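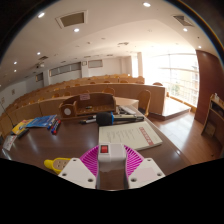 **Milumby 60 – Weidezaunnetzgerät für Umtriebsweiden**

Netzgerät zum stationären Betrieb an Schaf-, Ziegen- und Rinderzäunen mit kurzen bis mittleren Zaunlängen. Das Gerät ist für Betriebe ausgelegt, die ihre Grünlandflächen in Parzellen unterteilen und im Abstand weniger Tage umtreiben. Montage an der Wand, senkrecht, unter Dach.

## Ausstattung

- Impulsabgabe einstellbar in 2 Stufen (Normalbetrieb, hoher Bewuchs)
- Kontrollleuchte für Zaunspannung
- Getrennte Klemmen für Zaun und Erde, Edelstahl
- Gehäuse spritzwassergeschützt
- Netzkabel fest angeschlossen

Bei starkem Bewuchs fällt die Spannung am Zaunende ab. Sinkt sie unter 2.000 Volt, ist die Hütesicherheit für Schafe nicht mehr gegeben. Der Zaun ist dann freizumähen und die Erdung zu prüfen.

## Erdung

Der Erdstab wird mindestens 60 cm tief in dauerfeuchten Boden eingeschlagen. Zu Erdungen anderer Anlagen ist ein Abstand von etwa 20 m einzuhalten. Auf sandigen Standorten sind weitere Stäbe zu setzen und mit verzinktem Draht zu verbinden. Blitzableiter und Wasserleitungen dürfen nicht als Erdung verwendet werden.

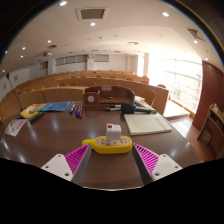
Die Zuleitung zum Zaun erfolgt mit hochspannungsfestem Untergrundkabel. Handelsübliche Installationsleitung ist dafür nicht zugelassen. Knicke und enge Biegeradien vermeiden, Durchführungen durch Mauerwerk im Schutzrohr verlegen.

## Zubehör

| Artikel | Verwendung |
|---|---|
| Erdstab Pevov, verzinkt | Grunderdung und Erweiterung |
| Untergrundkabel Ladham | Zuleitung, Tordurchgänge |
| Blitzschutz Pevov | zwischen Gerät und Zaun |
| Digitalvoltmeter | Kontrolle der Zaunspannung |

## Lieferumfang

Gerät, Wandhalter, Zaunanschlusskabel, Erdanschlusskabel, Warnschild, Betriebsanleitung. Der Erdstab ist gesondert zu bestellen.

Vertrieb und Ersatzteile: Sepúlveda Weidetechnik, technische Auskunft Amparo Barroso. Geräte mit neuer Klemmleiste sind ab Oktober lieferbar.

Stand: 28. Sep. 2024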